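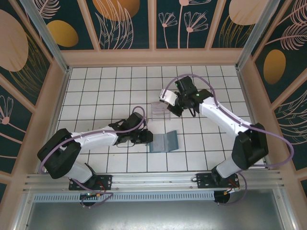 Who loses work when the arms take over a packing bench?
At Skurken the seven bench staff kept their jobs, though the early shift now starts at 6.30 and two people moved to checking.

# Vineo bench log

Search this site Go

Notes and shift records from two-arm handling of small plastic parts.

- Records: 1504
- Staff comments: 191, unedited
- Stoppages: up to 100 a month, mostly dropped parts - see stops.csv

April has no comments for the late shift.

Contact: Shuk-fan Man, Hidia
© Hidia
Back to top
7 shares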